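Galeria — Demonstração manual de tarefas

O Laboratório Dovotero reúne nesta página registos do projeto Urkach, dedicado ao ensino de tarefas domésticas por demonstração com garra manual. A recolha, coordenada por Elisa Morelli, compreende 167 demonstrações em ambiente residencial.

Preensão junto à caixa

Embalagem de snack segura entre as duas almofadas azuis da garra, sobre a caixa de cartão aberta. 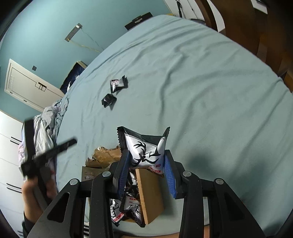 Aproximação ao objeto

Garra aberta diante de uma pequena embalagem pousada no lençol — a superfície irregular exige um ajuste cuidado do ângulo.

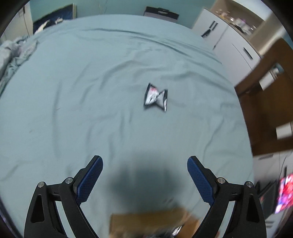
Cada operador realiza 17 repetições por tarefa, com revisão posterior de Nobuhle Mabaso.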